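Knit dishcloth curls into a tube and one corner is unraveling – how to fix and store?

Posted in Household Textiles by guthrie_st

I have a stack of hand-knitted cloths from a craft sale in Brarkasham. After a few washes most of them roll up lengthwise and will not lie flat in the drawer. One has a short tail of yarn coming out at the corner. Should I cut the tail off? Is there a way to fold these so they stay folded? Fiber content is unknown. The drawer is 5 inches deep.

Viewed 1,072 times

Normunds Zariņš

The rolling comes from the stitch. Plain stockinette curls toward the purl side at the side edges and toward the knit side at the top and bottom. A cloth with a garter or seed stitch border curls much less. Washing does not cause it, but it removes whatever blocking the maker did.

To flatten: wet the cloth, squeeze it in a towel without wringing, pin it square on a foam board and leave it until fully dry. Start one in the evening and check it the next afternoon. If the yarn is cotton or wool this holds until the next wash. Acrylic hardly responds unless you steam it, and too much steam will make it permanently limp. Test on a corner.

Do not cut the tail. Thread it on a blunt tapestry needle and run it through the backs of the stitches for 2 inches, then reverse direction for a few stitches. Trim only what is left over. If the tail is too short to thread, put the needle through the fabric first and thread the eye afterward.

Uyên Dương

Agree with the above on the tail. On storage, I stopped folding mine.

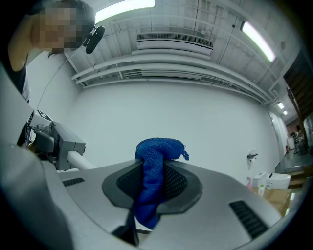 Loosely knitted cloths do not take a crease, so a flat fold springs open as soon as the drawer moves. Rolling follows the direction the fabric already wants to go. Twist lightly, lay the roll across the drawer and put the next one tight against it. A blue one with open, looped stitches bunches into a thick roll like this by itself, and the frayed bit of yarn sticking out at the upper end is the kind of tail you should secure before it goes in with the others – it will catch on anything rough. I keep the ends all facing the same way so I can find loose yarn without unrolling.

For a drawer 5 inches deep, two layers of rolls is the limit. Above that the top layer jams against the cabinet frame. Let them dry completely first. A rolled cloth that is still damp in the middle will smell by Saturday.

Tekano

just iron it

Normunds Zariņš

Ironing directly will crush the stitches, and if it is acrylic it can melt. Use a pressing cloth and hover.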